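Progress report to the Lindemann fund
Project: Good practice for shared-workspace handling cells (Pliltdale site)
Submitted by: Hạnh Khổng, project lead
Date: 30/03/2024

1. Position against plan

The working draft of the handling code now stands at 29 clauses, of which 14 have been agreed with both partners, Gimum and Clistar. The remaining clauses concern record keeping and the training of new operators, and will be put to the partners before July. Spending is within the approved budget.

2. Rules brought into use

Clause 6 (two-arm working) requires that each arm be given a stated working area before a run begins, and that any overlap be entered in the cell log. Clause 9 (soft and crushable goods) sets a lower grip force for bread, crisps and fresh produce, and requires the operator to set aside any item whose wrapping has split. Clause 11 deals with cables. Loose runs are to be checked at the start of each shift and the check signed for.

Pascal Nolte has gone through the cell log for the period, which holds 452 entries. He found three in which the overlap had not been entered. The operators concerned have been reminded of the rule and the log sheet has been redrawn so that the field can no longer be left blank.

3. Matters outstanding

The partners have not yet agreed on wording for wrist cameras. Gimum would like the view checked before every run, while Clistar considers a daily check to be enough. We propose to adopt the stricter wording for a trial period and to report on the time it takes.

We also ask the fund to confirm whether the operator training notes may be issued separately from the code. An early reply would allow printing to go ahead with the July issue.

4. Work at the cell

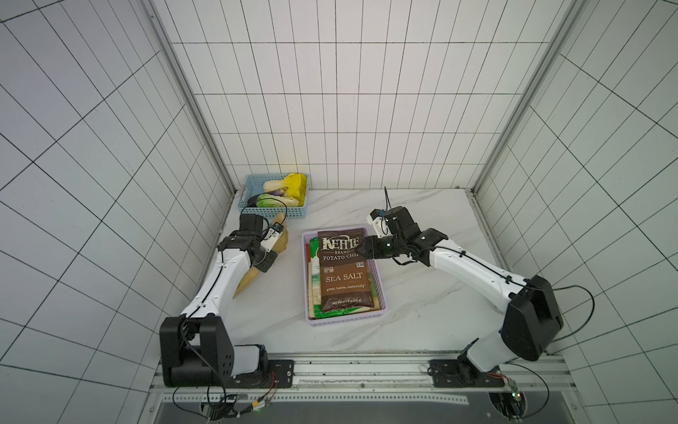
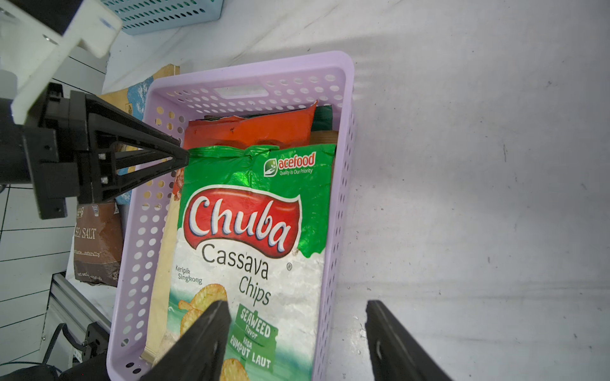

Figures 1 and 2. Handling of packaged food at the Pliltdale cell, with lavender and light blue baskets in use.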